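Suchbegriff eingeben Suchen
Start Team Projekte Stellen Kontakt

Softwareentwickler/in Planung und Werkzeuge (m/w/d) bei Loltiser

Wir suchen zum Februar jemanden, der unseren Erfolgsmeldungen nicht glaubt. Der Satz steht absichtlich am Anfang, denn die meisten Bewerbungen, die uns erreichen, loben Videos, die wir selbst inzwischen ungern ansehen.

Loltiser schreibt Software für Greifaufgaben auf Tischen: Wahrnehmung, Bewegungsplanung und alles, was dazwischen schiefgeht. Unser Planer heißt Kobori, das Werkzeug zum Sichten und Abgleichen der Aufnahmen Groltgate. Kobori funktioniert gut, solange die Gegenstände steif sind und sich nicht berühren. Ein Telefon auf einem Stoffrucksack, daneben ein Gurt mit Schnalle, und schon liefert die Wahrnehmung Griffpunkte, die kein Mensch wählen würde. Ob mehr Daten das beheben, wie gern behauptet wird, wissen wir nicht. Ich habe Zweifel.

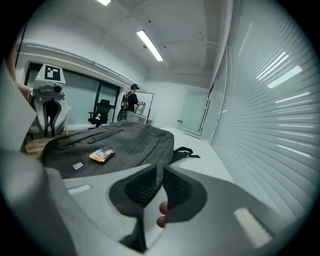

Kumiko Ichikawa
Leitung Planung und Werkzeuge

Die Aufnahmen entstehen mit Handgreifern, deren Lage wir über quadratische Schwarz-Weiß-Marker bestimmen. Das klingt erledigt und ist es nicht. Marker verschwinden hinter Unterarmen, Zeitstempel laufen auseinander, und ein Modell lernt aus einer falschen Trajektorie genauso eifrig wie aus einer richtigen. Groltgate soll solche Fälle finden, bevor sie ins Training gelangen. Im Moment findet es vor allem die offensichtlichen.

Zu tun gibt es:
- Zeitabgleich und Lageschätzung in Groltgate neu schreiben (C++ und Python)
- Prüfungen bauen, die schlechte Aufnahmen verwerfen, und belegen, dass sie die guten behalten
- die Schnittstelle zwischen Wahrnehmung und Kobori aufräumen, inklusive Unsicherheiten, die bisher unterwegs verloren gehen
- Auswertungen auf dem echten Arm fahren, auch wenn die Simulation längst grün ist

Mitbringen sollten Sie solide Kenntnisse in Kamerakalibrierung und Koordinatentransformationen und mindestens 2 Jahre Arbeit an Code, den andere benutzen mussten. Ein Studienabschluss ist uns recht, aber nicht Bedingung. Erfahrung mit großen Modellen ebenso - sofern Sie erzählen können, woran eines gescheitert ist.

Das Team besteht aus 9 Leuten, der Standort ist Hallcombe. Die Stelle ist unbefristet, Teilzeit ist möglich. Vollständiges Homeoffice bieten wir nicht an.

Bitte schicken Sie Lebenslauf und eine Seite über einen Fehler, den Sie lange gesucht haben, über das Formular unter Stellen. Kein Motivationsschreiben.

Stand: 21. November 2023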